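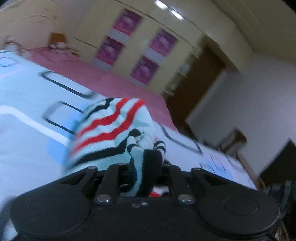

5/7/25

Reran the localisation stack on the bedroom garment set this morning. The build is Nakmont with Svenja's change to the keyframe gate, so features with a blur score over threshold are kept for tracking but can't start a new keyframe. Before the change the map gained a keyframe every time the wrist rolled hard, and most of those were junk. Now the roll segments coast on the IMU and pick up again when the view settles.

Results: 136 episodes in, 4 lost tracking outright, all four during a fast lift. I replayed the worst one by hand. The IMU bias estimate is fine going in, then the filter takes two bad visual updates in a row and the height walks off. Outlier rejection should have caught both. It didn't, and the reason is dull – the chi-square limit was being read from the old config file, the one Bogumił left in the Wita branch. Moved it to the shared file and deleted the old one. Have not rerun yet.

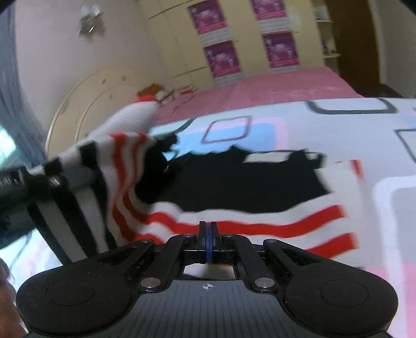
The gripper width estimator is the other open item. It still gives one scalar per time step and takes the fingertips as closed when the estimate drops under 2 mm, regardless of what is between them. For knitwear that is a poor test. With the tips shut in front of the big black section of the striped garment, the label says closed, and the planner has no way to tell a pinch from a miss. The second gripper coming in from the left, half under the cloth, is worse, as the fold hides part of the device. I want a separate grasp state with three values: open, closed empty, closed on cloth. Jianguo thinks the cloth mask can be had from the segmentation we already run. Possibly, but the mask breaks up where the stripes meet the folds, and a patterned sheet behind doesn't help it.

Spoke to Alois after lunch regarding time sync between left and right. He measured a fixed offset and wants to subtract it in the loader. I would sooner correct it at export, so that Schnyder and the training code see the same clock. We left it there. Valentin can decide when he is back in August.

Smaller things:
Export tool failed on one episode with a timestamp in 1986. Clock never set after a battery swap. Added a check that refuses anything before the session start.
Notar viewer now draws both trajectories in one colour again. Regression, mine, fixed.
Disk on the second workstation needs clearing before the next batch.

Tomorrow: rerun the four failures with the right limit, then write the grasp state spec and send it to Svenja.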